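Setting the gain on a used car amp without cooking your speakers

By Percy Chávez
June

Print this page | E-mail this page

Bought a used amp, no manual, knobs all cranked to wherever the last guy left them. Very common. Don't just hook it up and hit play. You need a cheap multimeter, a small flat screwdriver, a test tone and maybe half an hour.

First - speaker wires off the amp. RCAs stay plugged in. Gain all the way down, bass boost to zero, crossover set to full or off. EQ flat on the head unit too, loudness off. People forget loudness.

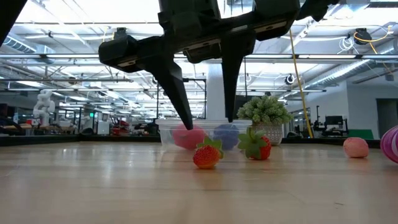 Now figure your target voltage. Watts times ohms, then square root. My Mistar is good for 730 watts into 2 ohms, so 1460, square root comes out a bit over 38 volts. Use the RMS number, never the max number. If the lable only shows max, look up the real one before you go any further.

Engine running, so the amp sees proper voltage. Head unit volume to three quarters. Play the tone - 50 Hz for a sub, 1 kHz for mids and highs. Download it or burn a disc, just make sure it's a 0 dB tone. Meter on AC volts, probes on the speaker terminals.

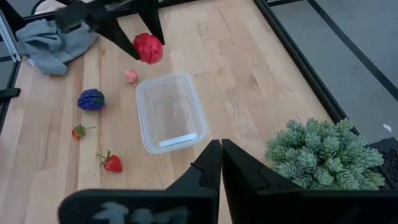 Turn the gain up slow. Stop when you hit your number. If the knob is nearly at the top and your still well short, the head unit has weak preouts, and a line driver is the fix. I run a Fendness one. Works ok, gets warm.

Key off, reconnect speakers, check polarity. Then bring the crossover back in, 80 Hz is a fine place to start on a sub. Leave the boost alone. If you have to use it, back the gain down first and keep it under 5 dB.

Protect light comes on? Kill it, look for a stray strand of wire touching the next terminal. Had that on an old Bristosine and spent all Monday chasing a bad ground that wasn't bad.

Bridged setups, use the bridged ohm rating in the math. Mark the knob with a paint pen when done.

Print this page | E-mail this page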